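How to Install a Child Car Seat Before the First Trip
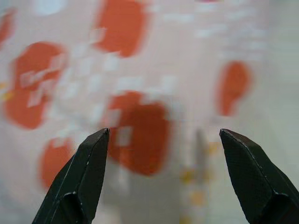 When should a new car seat be installed?
Install the seat at least one month before the expected due date, and leave time for a fitting check.

The steps below apply to the Trormont rear-facing seat and its separate base. Parents using another model should follow the manual supplied with that seat.

1. Read the seat manual and the child restraint pages of the vehicle manual. Both must permit the chosen position.

2. Place the base on the rear seat. Never install it in front of an active airbag.

3. Attach the lower anchors or the vehicle belt. Use one method only, unless both manuals allow the two together.

4. Press down on the base and pull the strap tight. Hold it at the belt path and test it - it should move less than one inch from side to side.

5. Click the seat into the base and check the recline indicator.

6. Set the harness straps at or below the child's shoulders. Fasten the chest clip at armpit level.

Remove heavy coats before buckling. A blanket may be placed over the fastened harness.

Fitting checks are offered at the Rundlow office by appointment. Each check takes 50 minutes. Bring both manuals and, if possible, the vehicle's usual driver. Requests should be addressed to Carleen Paewai, Family Travel Desk.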